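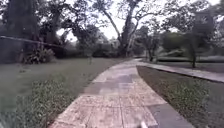
Minutes: Path Driving Data Review

Date: 3 July 2024
Place: Sendham, upstairs meeting room, with two people joining by phone from Sarkusby
Chair: Lemlem Yimer
Minutes: Mebrat Kassa
Present: field drivers, labeling group, model training group, one person from grounds liaison

1. Minutes of the previous meeting

Accepted with one correction. The earlier minutes said the labeling group "agreed" that the spring runs were good enough to train on. The labeling group asked for this to read "did not object before the meeting ran out of time." Changed.

Action left over: the written rule for when a driver may take over the sticks in the middle of a run. Still not written. Carried over again, see item 4.

2. State of the collection

Mebrat Kassa gave the numbers. The Nelloron set now holds 1458 runs that have passed the first check. Another 136 are set aside, most for gaps in the steering log and a smaller share for camera trouble.

Lemlem Yimer asked what the 1458 tells us. Mebrat said it tells us how many files there are. The training group said the target of 1000 had been passed and it would be fair to say so in the report to Gebretsadik. Lemlem said the target was picked before anyone had driven a meter and she did not want it treated as a finish line. The report may give the number. It may not use the word "complete" or the word "diverse."

The field drivers felt this was a little hard on them, given the hours put in. It was noted that the complaint is about the plan and how runs were picked, and the driving itself has been careful.

3. Are the park runs too easy?

Long discussion. The picture of the forked path was on the screen for most of it.

The training group's view is that the park runs are the backbone of the set. Slab paths, grass on both sides, trees, a side path here and there. They say the model needs plenty of plain driving before it can be asked to do anything clever.

Lemlem's view is that plain driving is nearly all we have. She pointed at the long stretch of open slabs and said a robot that did nothing but roll forward and drift a touch to the right would score well on it for quite a while. The low error figure from the last test could come from that alone. She has asked twice for a comparison against a dumb baseline that repeats the last steering command and has not had one.

The training group said the comparison was on the list. Lemlem asked where on the list. It is now an action with a name on it.

The labeling group said the fork is the useful part, and also the part where our records are weakest. The side path goes off to the right with a wedge of grass between it and the main one. Both ways can be driven. If the driver stays left, the log shows staying left. It does not show whether the driver meant to, had been told to, or never thought about the other path. A model trained on that learns that the main path is correct and the other one is part of the background.

One of the drivers said that in practice they follow the route card. Mebrat checked and the route card number is written on the paper sheet and never makes it into the run file. This was news to the training group.

Agreed:
The route card number goes into the run file from now on.
Old runs get the number added where the paper sheet can be found. Where it can't, the run is tagged "intent unknown" and kept out of any test of choosing a path.
Nobody is to guess the card number from the video.

4. Takeovers and corrections

The drivers said they correct early out of habit. The robot never gets near the grass because a person is steering and people don't like getting near the grass. So the set has almost no examples of coming back from a bad position.

The training group proposed deliberate bad starts: set the robot down at an angle, or with one side close to the edge of the slabs, and record the recovery. They expect 30 of these per site would make a clear difference.

Lemlem asked where the 30 came from. The answer was that it seemed like a sensible amount for one session. She is willing to see it tried at one site and does not accept it as a figure for all of them. She also wants the bad starts kept in a folder of their own, so that they can be left out later and we can see whether they did anything.

Grounds liaison asked that no run be started on the grass itself. The drivers said starting close to the edge would be enough. Agreed.

The takeover rule was raised again. Two drivers described what they do at present and the two accounts did not match. One stops the recording and starts a new run. The other keeps recording and makes a note on the sheet. Both ways are in the data and nothing in the files separates them. Mebrat is to write the rule, one page at most, before any more runs are made.

5. Surface labels

The labeling group reported trouble with dark patches on slabs. Their current choices are "dry," "wet," and "other." The patch halfway up the path on the screen was put to the room as a test. Several people called it wet. Others said it looked damp, or could be staining or old dirt. The labelers had split in the same way over pictures like it.

The training group suggested going with the majority. Lemlem said a vote on something none of the voters touched is not a measurement. If we hand the model a firm "wet" based on color, then the model has been taught that dark means wet, and we will later be pleased to find that it agrees with us.

After some back and forth:
"Wet" and "dry" to be used only where the driver's sheet says so.
A new label, "dark patch, cause not known," for the rest.
The border strip of darker gray slabs is to be labeled as path. Part of the labeling group had been marking strips like that as an edge to keep off. Mebrat will pull those for relabeling.

The training group wished it noted that they think this will cost more time than it is worth. Noted.

6. Part of the robot in view

A short item. The small white piece of the front body at the bottom of the picture shows up in the park runs. One proposal was to crop it out before training. Against this, it sits in the same area as the slabs right in front of the robot, which are the ones we can see best. Cropping would lose those as well.

A second proposal was to mask it. No strong feelings. The training group will run one model with the mask and one without, using the same split. If there is no difference worth talking about, leave it alone and stop bringing it up.

7. Splitting the data

Lemlem asked how the test runs had been picked. At random from all runs, said the training group. She asked whether that meant the same path could be in both training and test, recorded a few minutes apart. It did.

In her view the last test result therefore says very little about a path the model has not seen, and the result should not go to Gebretsadik in its present form. The training group answered that random splits are normal and that the other way leaves us with few test sites. Both points were accepted as true. The result will be sent only with the way it was split stated in the same sentence.

New split to be made by site. All the Sarkusby runs are held back for testing and no one trains on them, looks through them for ideas, or uses them to tune anything. The Sarkusby callers asked if this meant their work was being thrown out. It was explained that it is the other way around, though they did not sound fully convinced.

8. What to collect next

Proposals taken, none approved in full:

More forks, driven both ways, with the route card recorded each time. Supported by everyone.

Paths with people on them. Put off. The drivers don't want this until the takeover rule exists, and grounds liaison has to ask for permission first.

Bright sun and hard shade. The training group says the flat white sky in the park pictures makes for easy, even light and we should get some other kind. Supported, if it is done on the same paths we already have, so light is the only thing that changes.

More hours of the same. The field group had asked for this on the grounds that the routes are set up and the work goes quickly. Not supported. Lemlem said quick is how we got here.

The next block of driving is set for September. No runs before then except the bad starts in item 4.

9. Actions

Mebrat Kassa: takeover rule, one page, sent to all drivers.
Mebrat Kassa: pull the border strip labels for relabeling.
Training group: repeat-last-command baseline on the existing test, figures to Lemlem Yimer before anything goes to Gebretsadik.
Training group: mask and no-mask comparison.
Training group: new split by site, Sarkusby held back.
Labeling group: add the "dark patch, cause not known" label and go back over the disputed pictures.
Field drivers: hand in all paper sheets, including the ones in the van.
Field drivers: bad starts at one site, kept in their own folder.
Grounds liaison: ask about driving on paths with the public present.
Lemlem Yimer: rewrite the paragraph on coverage in the Gebretsadik report.

10. Any other business

The training group asked that the baseline figures, if they turn out well for the model, be given the same space in the minutes as the doubts have had. Agreed by the chair.

The phone line to Sarkusby dropped during item 7 and was restored. Anything they missed will be sent to them in writing by Mebrat.

Next meeting to be called once the baseline figures are in.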